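Diary, April, evening 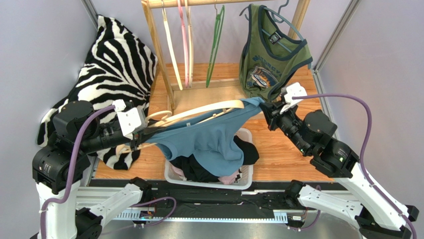
Hanger task in the small cell, light blue knitted garment, both arms on it.

I write this at the kitchen table because in the lab I was too tired to write anything except numbers. The plan for today was 50 good examples of the hanger task. We have 50 now, but I finished the last one when it was already dark outside.

The task sounds very simple. One garment comes out of the basket, goes on a hanger, and the hanger goes on the rack. At home I do this without looking. With two grippers and two control handles I must think about every centimetre, and my left hand is still much more stupid than my right. The first 18 attempts in the morning I marked as bad, and I did not feel sorry for them. In most of them I let go of the cloth too early.

Knitted things are the difficult ones. The light blue one hangs down in the middle as soon as I stretch it between the two arms, and then the hanger turns a little in the jaws and I lose the angle. The olive tank top is much kinder to me. It has wide openings and it goes on nearly by itself, so I must be careful not to choose it too often. The people at Nalum, who train the model, wrote to us last month that they do not want 100 times the same easy garment. They are right, of course, but they do not sit here with the handles.

After lunch I changed my way of doing it. Before, I took the cloth first and looked for the hanger after. Now I bring the hanger with the left arm, keep it quiet, and only the right arm moves. It is slower but cleaner, and I threw away only 6 recordings in the whole afternoon. I wrote this in the Kulla notes so that the next shift can try it too. I hope it is allowed to change the order in the middle of a set - I should have asked before, not after.

One more thing about the pauses. When I do not know what to do, I stop, and the recording has some seconds where nothing moves. I worry that the model will learn my doubts together with my movements. Perhaps this is a silly idea. I will ask for a rule about how long a pause may be.

My shoulders hurt and my eyes are dry. At home I took my own washing from the line and noticed that I held each shirt by the two ends, very slowly, like the machine does.

Tomorrow the black clothes. Ask Getard for more hangers, and go to bed before eleven.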